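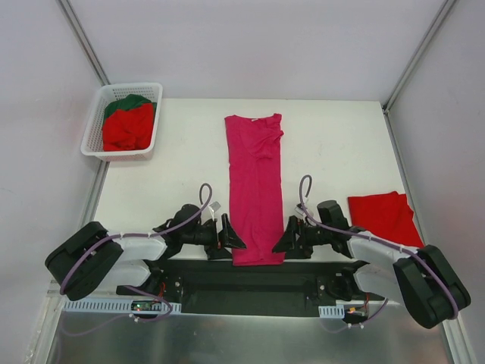 Pink T-shirt folded lengthwise, red and dark green in the basket.

July, bullpen ball notebook, Morin bench

Picked up where I left off with the used balls from Mokport. Ghislain Wong wants a straight answer on whether the seams are flattening from the pitching machine or from the way the balls get stored between sessions. I don't have one yet. What I have is a partial set of seam heights and a gauge that needed re-zeroing twice.

Start 8:40. Gauge zeroed on the steel block. Checked again after ten balls and it had drifted, so I threw out those readings and redid them. Loose set screw on the foot. Tightened it with the small hex key, which lives in the left drawer now, please put it back there.

Batch is 57 balls. All of them went through the Fakirska wheel machine, same wheel speed all spring, according to the log Salma Shehata sent over. The log is missing a stretch where the Wudthorpe team borrowed the machine. She is asking them what speed they ran and how many buckets they went through. Until we hear back, treat the throw counts as low.

Method, same as last time. Four points on each ball, two on the horseshoe and two on the narrow part between. Wipe with a dry cloth first. No brush, the brush lifts the thread. Write all four numbers down even if one looks wrong.

Noticed while measuring:

The narrow part is wearing faster than the horseshoe on nearly every ball. I expected the opposite. If the feeder tips them the same way each time, the wheels would be gripping the same patch over and over. Worth watching the feeder with marked balls.

Six balls had a raised thread, enough to catch a fingernail. Pulled those and put them in the bag marked NO THROW. A pitcher would feel it right away on a two-seam grip, and I don't want them getting back into a bucket by accident.

The leather on the older ones is slick. Ghislain says his pitchers complain about the breaking ball more than the fastball when the bucket gets old, and they start squeezing harder to make up for it. I can't measure squeezing. I can measure seam height and weight, so that's what is in the table.

Weights: did these after lunch. Nothing odd except two that came in heavy. Both have a faint stain near one seam. They may have sat in the wet grass behind the cage. Set them on the rack and will weigh again in the morning before deciding whether to keep them in.

2:15, call with Salma. She would like us to run new balls to 200 throws each and measure every 50. I said fine for one dozen, not for four dozen, unless someone else feeds the machine. We settled on one dozen to begin. She also asked about hand-thrown balls as a comparison. Ghislain can save us the ones from his starters' side sessions, but he has to keep them apart from the batting practice bucket, and last time they got mixed by the second inning of the scrimmage.

Storage question: split the next new dozen. Half in the closed bucket in the shed, half on the open shelf in here. No throwing at all on either half. Measure both at the end of the month. If the shed half changes by itself, the machine numbers all need a second look.

Mistake to own up to: I numbered two balls 31. The second one is now 31B. It is in the table that way, and the ink on the ball matches.

To do

Order a new foot for the gauge, the screw hole is getting sloppy.
Mark a dozen for the feeder check, dot on one horseshoe.
Weigh the two stained balls again.
Ask Ghislain which bucket the high school group used.
Copy the table to the shared folder once Salma has the Wudthorpe count.

Stopped at 4:30. Ball 44 is still on the stand with only three points done, start there.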